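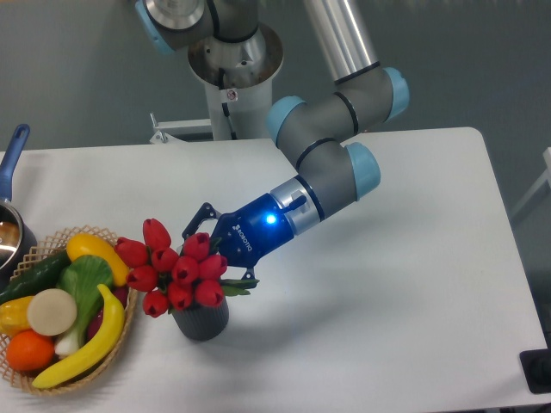
## Virstead Advance Decision Folder, item 1198

Rigid document folder for storing a signed advance decision to refuse treatment, with related papers, in a private home, care home or hospice. Supplied with blank forms, a wallet card and a door label. The folder is a storage product and does not itself make a decision valid.

### Specification

| Item | Value |
|---|---|
| Item code | 1198 |
| Page size | A4, portrait |
| Weight, with inserts | 400 g |
| Cover | Polypropylene, matt green |
| Closure | Press stud |
| Pockets | 2 fixed, clear |
| Fastener | Two-ring, stainless steel |
| Cleaning | Damp cloth or alcohol wipe |

The cover is opaque when closed. The spine takes a printed name strip, which can be left blank where the resident prefers it. Replacement strips are sold in sheets and will run through an ordinary laser printer.

### Contents

- One cover with ring fastener
- Three copies of the blank decision form
- One statement of wishes form (not legally binding)
- One contact sheet for GP, attorney and next of kin
- One wallet card
- One door label, removable adhesive
- One guidance leaflet

The forms were drafted by Ysaline Guérin and reviewed for plain wording by Soon-im Seok. The current print is revision F. Revision E forms that have already been signed do not need to be replaced on account of the new print. The only changes are a larger witness box and a separate line for the date of review.

### Use

The front pocket is for the signed decision. The rear pocket is for any lasting power of attorney, or a copy of it. Other papers go on the rings. Hole punching of a signed original should be avoided.

In England and Wales, an advance decision that refuses life-sustaining treatment must be in writing, signed and witnessed, and must state that it applies even if life is at risk. The form has a fixed paragraph for this. It cannot be used to request treatment, or to ask for help in ending life. Readers in Scotland and Northern Ireland should order the folder without forms (item 1198-N) and take local advice on wording.

Wishes about place of care, food, religion or visitors belong on the statement of wishes, printed on cream paper so that the two are not confused.

### Compatibility

The folder fits the Heiskanen wall bracket and the Grunis bedside rail, both sold separately. It doesn't fit the older Rumano document tray, whose internal width is too narrow for the ring spine. The door label may be used with any of these.

### Ordering

Folders are sold singly or in cartons of ten. Overprinting with the name of a care provider is available on orders of 2000 or more, and artwork must be approved before printing starts. Colours other than green are not stocked.

Unused folders may be returned in their wrapping. Forms that have been written on cannot be accepted back and should be shredded by the customer.

Trade enquiries: Hauke Lindemann, Virstead sales desk.
Form wording and large-print requests: Minttu Oksanen.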